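Stokcombe School Newspaper Archive — read me first

Version 2, prepared by Mwangi Rweyemamu

These files hold the text of 335 articles from the student newspaper of Stokcombe School. They cover school events, sport, club news and letters from pupils.

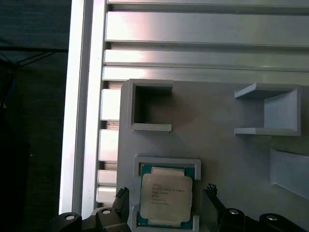
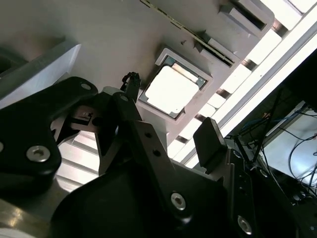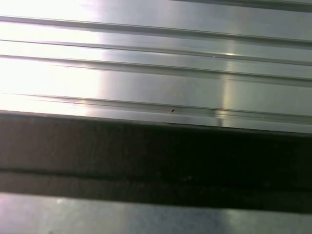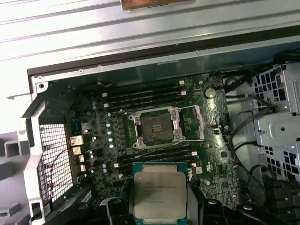

Metal surfaces in all four views; a processor chip is in three, the motherboard in the last.

What is in the folder
articles.csv — one row per article, with headline, section, month and text
sections.txt — the 6 section names as the paper printed them
corrections.txt — errors which the editors admitted in later issues

How the text was made
Mitiku Woldegiorgis typed the older issues by hand from the printed paper. The newer ones were exported from Brosum, the layout program of the school. Spelling mistakes of the pupils are kept. Articles longer than 400 words are complete, but their side boxes are missing.

Known problems
The December issue has two front pages and we included both. Names of pupils are replaced by initials, except in the sports results, where the work is not finished — please do not publish that section. Poems lost their line breaks.

Use
Free for teaching and study. For any other use, write to the Chege reading room at the school.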